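Folding Knitted Garments in a Shared Study Space
Project report, Household Textiles module
Department of Domestic Studies, Jutholm College
Submitted in May

1. Purpose of the project

The project examined how soft clothing may be folded neatly when no ironing board, bed or long table is available. Many students at the Jutholm residence sort their clean clothes in the common room, where the furniture was chosen for reading and conversation. The group wished to establish whether the usual written instructions, most of which assume a large rectangular surface, could be followed there without much alteration.

Two methods were compared. The first was the thirds fold described in the module handbook. The second was the Mirzaei fold, taught in the spring practical, in which the garment is first halved along its length and then turned up from the hem.

2. Setting and materials

The work was carried out at a round wooden table beside the window. A navy-blue plastic chair was left in place at the table, as it would be in ordinary use, and there was a brown upholstered bench on the opposite side. The curve of the table proved to be the main difficulty. A garment laid out near the edge has little support at its corners, and the cloth tends to hang over towards the person folding.

The garments were taken from the Estinari clothing store, which lends items to the department. The coral-orange garment was used most often, being soft and inclined to bunch under the hands.

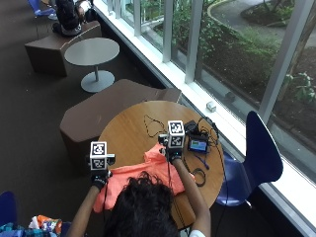 3. Procedure

Each garment was shaken out and spread flat, and the sleeves, where present, were brought in before the first fold. The surface was smoothed from the centre outwards with the palms. A total of 184 folds were recorded, of which 107 followed the thirds method. The remaining folds followed the Mirzaei method. The timing sheet was kept separately and is attached as Appendix 2.

4. Observations on fabric

Fine knits were harder to keep square than woven cloth. When gathered up, the pink knit formed full, rounded lobes with a long curved fold between them, and its faint ribs ran diagonally over the surface. The crumpled blue plaid beside it took up its folds in sharper, more irregular shapes.
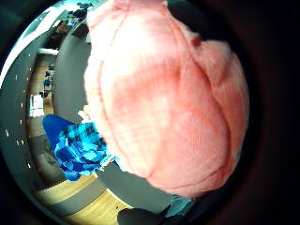 Imik Student Papers, Issue 2, p. 600

It was found helpful to follow the direction of the ribs when smoothing a knit, and to make the first fold slightly looser than the handbook recommends. Woven cloth could be pressed firmly by hand at every stage.

5. Findings

The Mirzaei fold was the more suitable of the two for a round table, as the garment is narrowed early and can then be kept towards the middle. The thirds fold gave a flatter result on woven cloth, but larger garments had to be moved several times before they were finished.

The group recommends that the handbook include a short note on small and round tables. Further work might consider towels and bed linen, which were outside the scope of this report.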